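Zirholm bekommt im Juni eine Winterinsel

Beim kleinen Studio Clasier liegt der Schnee dieses Jahr im Sommer. Im Juni erscheint »Frostmarkt«, die erste Erweiterung für das Aufbauspiel Zirholm. Wir haben mit Designleiter Jianguo Xia und dem Programmierer Darnell Sorensen über das Add-on gesprochen.

Dass der Termin seltsam wirkt, weiß Xia. »Ursprünglich wollten wir im Dezember fertig sein. Dann haben wir das Handelssystem noch einmal neu gebaut, und das hat gedauert.« Verschieben bis zum nächsten Winter kam für ihn nicht infrage. Die Insel Achterberg sei ohnehin das ganze Jahr verschneit.

Achterberg ist etwas kleiner als die Hauptkarte und hat 4 Häfen, von denen zu Beginn nur einer eisfrei ist. Wer die anderen nutzen will, muss Eisbrecher bauen und sie mit Kohle versorgen. Dazu kommen 13 neue Gebäude und 11 Aufträge, die eine lose Geschichte um den Händler Justano erzählen. »Justano war im Hauptspiel nur ein Name auf einer Rechnung«, sagt Xia. »Im Forum haben viele nach ihm gefragt.«

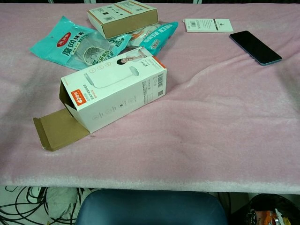 Sorensen hat sich vor allem um die Wegfindung gekümmert. Im Hauptspiel gerieten große Siedlungen ab 300 Einwohnern ins Stocken, weil jeder Träger seinen Weg einzeln berechnete. »Jetzt teilen sich Gruppen mit demselben Ziel eine Route. Auf Achterberg ging es nicht anders, weil der Schnee die Wege ständig verändert.« Die Verbesserung kommt per Patch auch zu allen, die die Erweiterung nicht kaufen.

Alte Spielstände lassen sich weiterverwenden, sofern der zweite Hafen auf der Hauptkarte steht. Mods müssen vorher abgeschaltet werden. Eine Liste der Mods, die Probleme machen, will Sorensen vor dem Start ins Forum stellen.

Einen Mehrspielermodus wird es weiterhin nicht geben. »Wir haben es ausprobiert, und nach zehn Minuten liefen die Lagerbestände auseinander«, sagt Sorensen. Xia arbeitet inzwischen an einem freien Modus ohne Aufträge, der im Herbst kostenlos nachgereicht werden soll.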